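ロボットといっしょに安全にはたらくためのきまり
エラッハこども科学ページ > ロボットのきまり
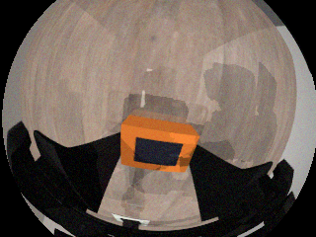 最終更新日:2021年1月26日(火)

ロボットの手は、ものをはさんだり、持ち上げたりするときに使います。先が2本の指のようになっているものを「グリッパー」といいます。画像はコンピューターでえがいたもので、黒い指のあいだにオレンジ色のブロックがあります。

ロボットの手は、人の手とちがって「いたい」と感じません。はさんだものがブロックなのか、だれかの指なのかも、そのままではわかりません。そこで、ロボットを作る人と使う人は、きまりを守ってしごとをします。

■きまりはだれが決めるの?
世界の国ぐにの人が話し合って決めたきまりを「国際規格(こくさいきかく)」といいます。国の中で決めた法律(ほうりつ)もあります。そのほかに、工場や教室がそれぞれの場所に合わせて作るきまりもあります。同じロボットでも、おく場所や持たせるものがかわれば、気をつけることもかわります。

■はじめに、あぶないところをさがす
ロボットを動かす前に、けがにつながりそうなところを書き出します。これを「リスクアセスメント」といいます。たとえば、次のようなことを考えます。
・指をはさまれるところはないか
・持っているものが落ちたら、どこへころがるか
・とがったものや、おもいものを持たせないか
・電気が急に止まったら、手はひらくのか、とじたままなのか
あぶないところが見つかったら、まずロボットの形や動きをかえて、あぶなくないようにします。それでものこるときは、さくやカバーをつけます。注意の紙をはるのは、そのあとです。

■コンピューターの中でためす
本物を動かす前に、コンピューターの中で同じ動きをさせてみることがあります。これを「シミュレーション」といいます。ブロックの場所を少しずらしたり、明るさをかえたりして、手がどう動くかをしらべます。ただし、コンピューターの中でうまくいっても、本物でうまくいくとはかぎりません。本物のロボットでも、はじめはゆっくり動かしてたしかめます。

■止めるボタン
ロボットの近くには「非常停止(ひじょうていし)ボタン」をおきます。赤くて大きく、まわりが黄色いものが多いです。手のとどくところにおき、前に荷物をおいてはいけません。ボタンをもとにもどしただけで、ロボットがかってに動き出さないように作ることもきまっています。

■ディルテルビル教室のきまり
エラッハのディルテルビル教室では、ペムブトンという小さな練習用ロボットを使います。教室のきまりは4つです。
1 動いているあいだは、ゆかの線の中に入らない。
2 ものをおきなおすときは、先生が止めてから。
3 長いかみはむすぶ。ひものついた服はぬぐか、ひもをしまう。
4 へんな音がしたら、ボタンをおして先生をよぶ。
線は、ロボットがうでをいちばんのばしたところから、20センチ外がわに引いてあります。

■ことばのメモ
グリッパー:ものをつかむための、ロボットの手。
規格:ものの作り方や使い方について、みんなで決めたやくそく。
リスク:けがなどがおこるかもしれないこと。おこりやすさと、けがの大きさを合わせて考える。

教室のきまりは、毎年7月に見なおします。

次のページ:ロボットのセンサー
前のページ:ロボットのうでと関節(かんせつ)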